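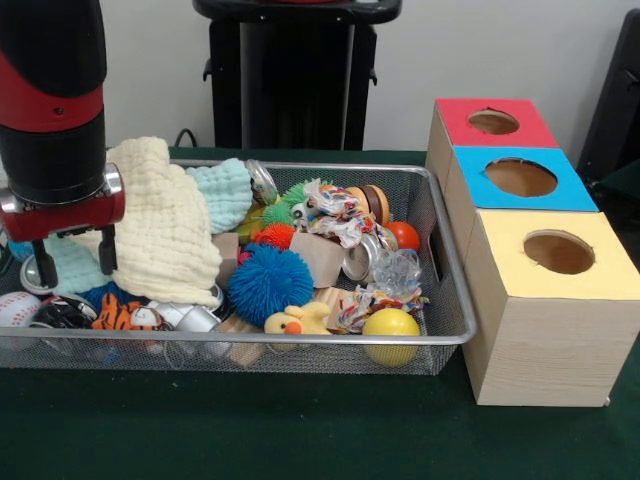
According to Ildikó Gulyás, the hardest thing to believe about cotton is that it grows in a field. She wrote to the Lulisberg Textile Museum that her class had guessed sheep, then silkworms, and that two pupils had voted for a kind of paper. The museum receives many letters of this kind, and this page has been prepared in reply.

What is cotton?

Cotton is a plant. It grows as a low bush in warm parts of the world. After the flowers drop off, each one leaves behind a green pod called a boll. The boll swells as the seeds inside it grow, and when it is ripe it splits open. Inside is a white, fluffy ball. The fluff is made of fine hairs, called fibers, that grow out of the seeds.

How are the seeds taken out?

The fibers hold on to the seeds quite tightly. For a long time people pulled them apart by hand, and it was slow work. Today a machine called a gin does the job. The cleaned cotton is then pressed into large bales and sent to a mill. The seeds are kept. Some are planted, and others are crushed for their oil.

How does fluff become thread?

At the mill, the cotton is combed so that most of the fibers lie in the same direction. This step is called carding. The combed cotton comes off the machine as a soft, loose rope. If you pulled it, it would come apart in your hands.

The rope is then drawn out thin and twisted. Twisting makes the fibers grip one another, and the result is yarn. This is called spinning. Visitors may try it on the hand spindles in the Prisura Room, where the longest piece of yarn spun by a school group last August measured 231 inches.

How does thread become cloth?

Cloth is woven on a loom. One set of threads is stretched tightly along the loom, and these are called the warp. Another thread, the weft, is passed across them, going over one warp thread and under the next. On the way back it does the opposite. This pattern is called plain weave. The museum's small table loom, known as the Flison loom, holds 62 warp threads and makes a strip about as wide as a bookmark.

Muslin is a cotton cloth made in plain weave. Some muslin is very light and has tiny gaps between its threads, so air passes through it easily. Cooks strain soup and soft cheese through it, and parents wrap babies in it.

Why are some cloths crinkled?

There are several ways to make a crinkle. One is to hold some warp threads tighter than others during weaving, so that the looser parts pucker. Another is to use yarn that has been twisted very hard, which tries to curl up when the cloth is washed.

Something to try at home

Take a cotton ball and gently pull a few fibers from it. Roll them between your finger and thumb, always in the same direction, while you draw them out slowly. Then pull on the two ends. Try again with more twist and see whether the yarn holds better.

Words to know

Boll: the seed pod of the cotton plant.
Carding: combing fibers so that they lie in line.
Warp: the threads stretched along a loom.
Weft: the thread that goes across.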